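How to bring order to the cables on your desk

Posted 7 Nov 2023

When we moved to the flat in Malitz, my desk stood against the wall and all the cables lay on top of it. I have tried several ways to arrange them, and the one below has stayed with me the longest.

What you need: a soft cloth, 3 strips of hook-and-loop tape, a pencil and some paper labels.

1. Switch off the power strip and unplug everything. Wipe the table also along the wall, where the dust collects.

2. Lay every cable out straight and look at both ends. If the outer cover is broken, do not repair it with tape. Bring it to the recycling point.

3. Write a label for each cable and put it near the plug. I write the name of the device and the room.

4. Place the power strip at the side where you do not write. Plug in first the chargers you use every day – the wide ones go at the end, so they do not cover the next socket.

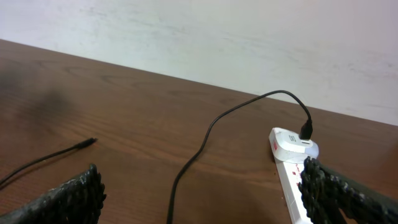
5. Leave some slack in each cable before you fix it. A cable that is pulled tight will suffer at the connector. If there is too much length, make a wide loop and close it with the tape, but never fold it sharply.

6. Cables without a device go in a drawer. I keep mine for two months – after that they may leave the house.

Switch the strip on again and test the chargers one after the other.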